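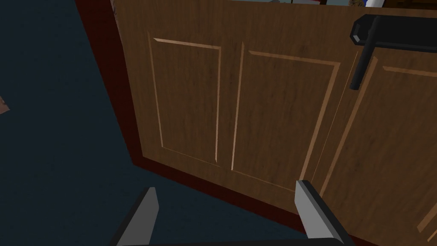

Automation has changed my job at Leltar more in one spring than in the whole time before it, and I want to put down how, because most of what I read about robots and work is about somebody else's work. I'm on the team that teaches household robots in simulation. A typical job for us is a wooden cabinet with a black bar handle and a gripper that has to get from down by the toe-kick to that handle without banging into the door. Multiply by every kitchen you can think of!

Until May we did nearly all of it by hand. Load a room, start the run, watch it, write down what the arm did, load the next room. I got good at it. I also got a sore neck and a habit of dreaming about hinges.

Then Chia-jung Liao built Kuo. Kuo is a scheduler with a grader bolted on. It picks the rooms, starts the runs, decides pass or fail, and sorts the ones it can't decide into a pile for a person. It does 800 runs between 7 p.m. and the time I come in with coffee.

First morning, I opened the pile expecting garbage. It was great! Strange failures, near misses, a gripper that closed neatly on nothing at all. The stuff I used to be too tired to notice by late afternoon.

So the job now is the pile. I look at the runs Kuo wasn't sure about, say what I think happened, and then (this is the part I love) go argue with somebody about why.

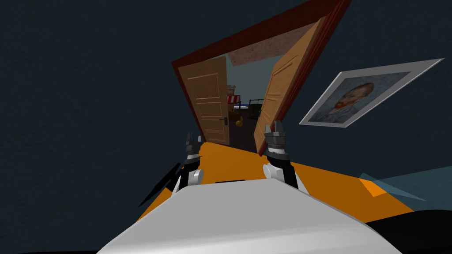
The arguing used to be a thing we did at lunch if we had the energy. Now it's on the schedule, 10 a.m., and Fotini Athanasiadis brings the hardest clip she has. Doors are her favorite. A door can be open enough for a person and still be no good for a robot with two arms, and she has strong feelings about how to score that.

We changed the scoring for doors twice because of those meetings. Kuo had been passing runs where the handle turned and the door never moved. It was following our rule to the letter. The rule was bad, and I wrote it, so that was a humbling half hour.

Somebody asked me if people lost work over this. Fair question. There were 19 of us on the room-watching rota and there are 19 of us now, but the rota is gone and the work isn't the same work. Leonardo Pagano moved over to building rooms. Two people went to a different group because they missed the quiet of the old job, and I get that – watching runs with headphones on was peaceful.

What I do miss: knowing a room by heart. When you'd loaded the same hallway all week you knew which corner gave the arm trouble before it got there. Now I see a bit of one room and then a bit of another, and I have to make a point of opening a whole run and sitting with it.

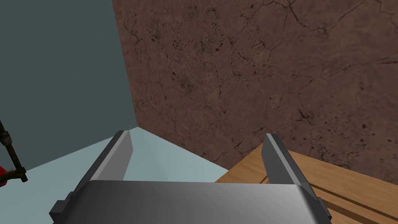
Anastasia Triantafyllou does this better than anyone. She takes one run a day from the ones Kuo passed, not the pile, and plays it start to finish. She has found three bugs that way. I've started copying her and it is a really good way to spend 17 minutes.

The night shift is the biggest change, if you ask me. We used to have one. Spyros Athanasiadis worked it for ages, and now he works days and eats dinner with his kids. He also trains the new people, which he's wonderful at, because he has seen every dumb way an arm can get stuck behind a table.

Not all of it is smooth. Kuo went down one night in the middle of a batch and didn't tell anyone, so we came in to an empty pile and thought everything had passed. There was cheering. There was then a lot less cheering. It sends a message at midnight now, even if the message is only "still going."

If your place is about to do something like this, my one request to whoever's in charge: let the people who did the job by hand write the first set of rules, and let them change the rules after. Chia-jung sat next to me for a week before she wrote a line of code. I complained about the old screen the entire time and she fixed most of it!

Okay, the pile's waiting. Happy to answer questions about the grading side. For the simulator itself, go bother Leonardo, he likes it.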